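November, late evening

Spent the day on the equipment list. We have to say what we want for next year, and I still had no price for a second gripper. Sonley wrote back at 11 with a lead time of 7 weeks. Vitine has not answered.

Blue foam sorter: keep it. A spare costs 56 from Holzer, so I put down one.

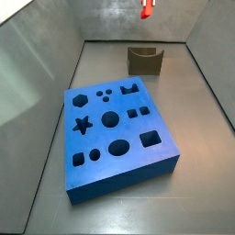

Fingers and pegs

I would like spare fingers in the budget as their own line. Last year they were buried under repairs and we ran over. Pegs are cheap and I will order them with the foam. The black holder with the curved back can stay as it is, screwed through the base plate. I left 500 for fingers, pegs and shipping together.

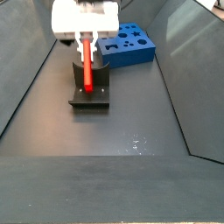 Do we buy the second arm now or wait?

Wait until spring. The Noklow quote covers the arm but leaves out the controller and the service plan, and I can't compare it with Sonley's until they send those prices.

Wrote to Noklow after supper. Need to ask about the power outlets before I send the list up.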